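From: Clotilde Texier
To: Pledgate hardware list
Date: August 16, 2025
Subject: Re: [pledgate-hw] Is the parts tray worth the trouble?

On the tray question, Tkachuk wrote:

> I still think everyone rebuilding the office towers should work from
> a tray. You pull the card, the drive and the processor, each one goes
> in its own place, and you can see at a glance what still has to go
> back in. I haven't lost a part since I started. The people at Custside
> swear by theirs and they did 207 machines in January. Can we please
> agree on this before the Drirnmont batch shows up?

I'm not ready to agree, and the Custside number doesn't move me much. They did 207 machines in January with a tray. How many did they do the month before without one? If somebody has that figure I'd like to see it. Otherwise all we know is that they were busy.

My own experience is that most of what goes missing in a rebuild isn't the card or the drive. Those are big. I have never crawled under a bench looking for a hard drive. What I lose is screws, and the little plastic bits that hold the drive in, and once a whole bag of standoffs that turned up in my coat. A tray with a fancy slot for an expansion card does nothing for me there. I've used a muffin tin for years and it cost less than a sandwich.

I'll grant one point. The processor is the part I worry about, and I've seen people set one down on a bare bench next to a screwdriver and then lean over to answer the phone. A pocket of its own is a decent idea. So would be a clean saucer.

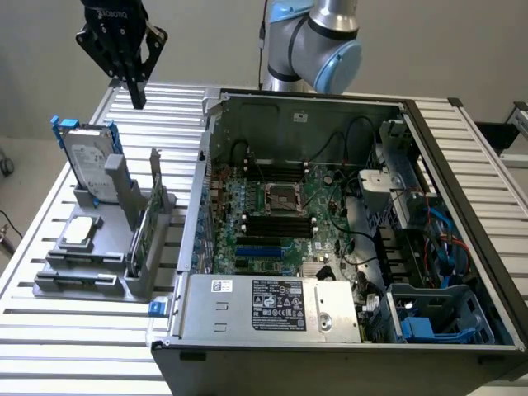 Parts in the gray tray at left, case on its side with the CPU socket empty.

I do like that the drive is standing up with its blue rail still on it. Half the drives in our own storeroom have been separated from their rails, and then you spend the afternoon trying rails from three different makers until one clicks. Leave the rail on the drive. If the tray gets people into that habit I'll say something nice about it.

What I can't get past is the space. The tray sits beside the case, and with the tower laid flat that's already most of a bench gone. Where do the lid, the screws and my coffee go? (Yes, I know about the coffee.) On the long bench it would be fine. On the two small ones by the window I think people will end up balancing the tray on top of something, and then we're worse off than with the muffin tin.

Also, who is going to check that the slots fit what we have? A printed tray is made to somebody's measurements. The Drirnmont machines are a mixed lot going by the list, and some of them have cards a good deal longer than ours. If a card has to be coaxed into the slot I'd sooner put it in a bag with a label.

The other thing I'd ask is what order people are meant to go in. Tkachuk says you can see at a glance what still has to go back. Fine, but seeing it doesn't stop anyone from putting the card in first and then finding their knuckles are in the way of everything else. I want the processor in its socket and the frame closed over it before anybody touches the rest. Write that on a piece of paper and tape it to the wall. It will do more good than any amount of gray plastic.

So, a counter-offer. Print two, not 10. Put both on the long bench and use them for the first part of the Drirnmont batch, and keep the other benches as they are. Write down every part that goes missing, on either side. If the tray people come out ahead I'll drop it and print my own.

And please, whoever has my muffin tin, bring it back.

Clotilde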